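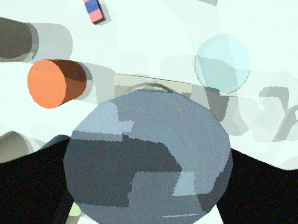
Figure 1. Rendered sphere with a faceted surface in shades of blue and grey.

Dividing the Sphere: Flat-Faced Approximations in the Teaching of Map Projection

Student project report, second-year module in Geography and Measurement
Submitted 2022-03-07

1. Introduction

A curved surface cannot be laid flat without stretching, tearing or folding it. Every printed map of the world is therefore a compromise, and the kind of compromise chosen affects what the reader learns from it. School atlases seldom discuss the matter. Pupils are shown one or two world maps, usually without comment, and many reach the end of compulsory schooling with the belief that Greenland and Africa are of similar size.

This project examined whether the use of flat-faced models of the globe helps younger pupils to understand distortion before they meet the word "projection". The work was carried out over two terms with the agreement of the Lazăr School, whose geography department made its lower-year classes available. Card and printed materials were supplied by Drirkia, a local stationer.

2. Background

The idea of replacing the globe with a solid made of flat faces is an old one. A cube gives six faces, each of which can be mapped with modest error near its centre and larger error at its corners. An icosahedron gives twenty triangular faces and a much closer fit. As the number of faces rises, the error on each face falls, but the unfolded sheet breaks into more pieces and becomes harder to read.

This exchange between accuracy and continuity is the central point of the teaching sequence. Earlier classroom work consulted for the project tended to begin with the peeled orange, which shows that a sphere will not flatten but gives pupils nothing they can measure. A folded solid has straight edges and faces of known size, and a pupil with a ruler can compare a distance on the model with the same distance on a globe.

3. Method

Three models were prepared: a cube, a dodecahedron and an icosahedron. Each was drawn as a net on stiff card with simplified coastlines. The nets were scaled so that the finished solids would have nearly the same surface area as the classroom globe.

The sequence was taught to 41 pupils in two classes. In the first lesson, pupils answered a short written test on the relative size of countries and on shortest routes between cities. In the second and third lessons they cut out, folded and glued the models, then used thread to compare routes on the solids with routes on the globe. In the fourth lesson the models were opened out again and laid beside a rectangular world map. The written test was repeated at the end of the sequence, with the questions in a different order.

The tests produced 263 usable written answers. Answers left blank, or in which the handwriting could not be read, were excluded before marking. Marking followed a fixed scheme agreed with the school in advance, and a sample was marked a second time as a check.

4. Findings

Answers on relative size improved in both classes. The most common error in the first test was to overstate the area of land near the poles, and this error was much less frequent in the second. Pupils often referred to the models in their explanations, mentioning the gaps that opened between faces when the card was flattened.

Answers on shortest routes improved less. Many pupils continued to draw a straight line on the rectangular map even after finding a different route with thread. It is possible that the lesson on routes was too short. Several models had also been glued poorly along the seams, and the thread slipped into the joins.

The dodecahedron proved the least useful of the three. Its net was difficult to cut, and around 3 lessons would have been needed for every pupil to finish one. The cube was completed by all groups and, although it is the least accurate, it led to the fullest discussion.

5. Limitations

The number of pupils was small and there was no comparison class. Some of the improvement may be due to pupils having seen the questions before. The coastlines on the nets were simplified by hand, and an error in the position of Madagascar on the icosahedron was not corrected until the second class had begun work.

6. Recommendations

It is recommended that the cube be introduced first and the icosahedron second, and that the dodecahedron be left out. The nets should be printed on lighter card with wider tabs. A separate lesson should be given to routes, using pins at the cities so that the thread stays in place.

The Zirard Teaching Collection has agreed to hold a set of the nets for loan to other schools. Revised nets will be deposited there in July, together with the marking scheme and the corrected icosahedron.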